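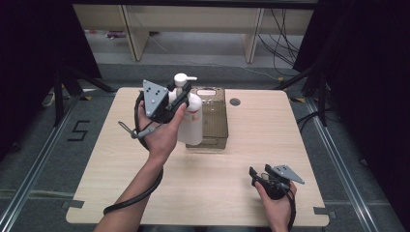 Photo: Senad Georgiev

Skadex review: four months of letting software read the foreign aid bill for me
By Ningsih Lumenta
Dec 4, 2020

I write a small newsletter on foreign aid and the people who lobby over it, so a big chunk of my life goes to reading appropriations text. Bill text, report text, amended report text, the joint explanatory statement that shows up late in the evening when you've already put your pajamas on. I've done this for years with a browser full of tabs and a yellow highlighter, and I was pretty smug about it. Then in August I missed a one-word change in a section on security assistance ("shall" had become "should," ouch) and a reader wrote in to tell me. Politely, but still.

So I signed up for Skadex. It's a tracking service for legislation, and you've probably seen their ads if you work anywhere near this stuff. You tell it which bills and which countries you care about, it watches for new versions, and it shows you what moved. I paid for it myself, on the single-user plan, and I've used it nearly every working day.

Setup

Easy! I was up and running before my coffee got cold. You type in a country or a program name and it suggests related terms, and most of the suggestions are sensible. It knew that money for a country can be tucked under a regional account that never mentions the country by name, which a lot of people who get paid to know that do not know. You can build 11 watchlists on my plan. I thought that was stingy until I sat down and made them, and I've only filled eight.

The one annoyance was spelling. Place names that get transliterated three different ways in three different reports have to be added by hand, each version, and there's no way to tell it they're all the same town. I got around this with a long ugly list I keep in a text file and paste in.

Comparing versions

Okay, this part I love. You pick any two versions of a bill and it lines them up side by side, with changes in color and everything that only got renumbered grayed out. That graying out is worth the subscription to me. When a committee inserts one new section near the top, every other tool I've tried lights up like a Christmas tree, and you have to click through page after page of nothing to find the paragraph where a reporting requirement quietly went away.

It handles report language too, and if you cover foreign aid you know how much of the action is in there. The bill says the money is available, the report says the committee expects the department to brief it on thus and such before spending any of it, and embassies fight like cats over that second sentence. Skadex puts the report paragraph next to the section it belongs to. It gets the match wrong now and then (it kept pairing a paragraph on water projects with a section on broadcasting, no idea why), but you can drag it to the right place and it stays put.

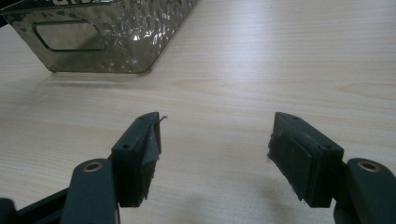
Where it falls down a bit is tables. The country allocation tables come through as text, and if a row wraps onto a second line the numbers slide over one column. I nearly published a figure that belonged to the country underneath. I now check every table against the PDF, and you should too.

Alerts

The alert feature is called Chae, and you can have it by email or text. For bill text it's quick. For letters and statements it's slower, and it depends on somebody having posted the thing publicly in the first place. If an ambassador writes a cross letter to a subcommittee chair and it only goes around by email, Chae isn't going to find it, and I don't hold that against it. I still got my last two good letters the old way, by asking people nicely.

Please turn off the "related activity" setting on day one. I left it on and woke up to 300 notifications, nearly all of them for a farm bill. I grow tomatoes on a balcony. That's the extent of my interest.

Against Jovard

Lots of you will have Jovard at the office, so, a quick comparison. Jovard has the better archive by a mile, with older bills going back much further, and its search is faster. It also has lobbying disclosures built in, and with Skadex I have to go look those up separately. But its version comparison is clumsy and the price is set for firms with a whole government affairs floor. If somebody else is paying, get Jovard. If it's your own card, I'd go with Skadex and not feel bad.

Support

I wrote to them 3 times. Two answers came back the same day from a real person who had clearly opened the bill I was complaining about. The third, on the table problem, got me a "we're looking into it," and they are apparently still looking. The phone line goes to a Fultmont number and I've never gotten through on it.

Would I renew? Yep, already did. It caught a changed waiver clause last month that I would have sailed right past, and that item got more replies than anything else I sent out this fall. I do still print the final text and go at it with the highlighter, mostly on the train.

Next issue I'm looking at hearing transcript services, so if you have one you like (or one you'd warn people off), hit reply and tell me which.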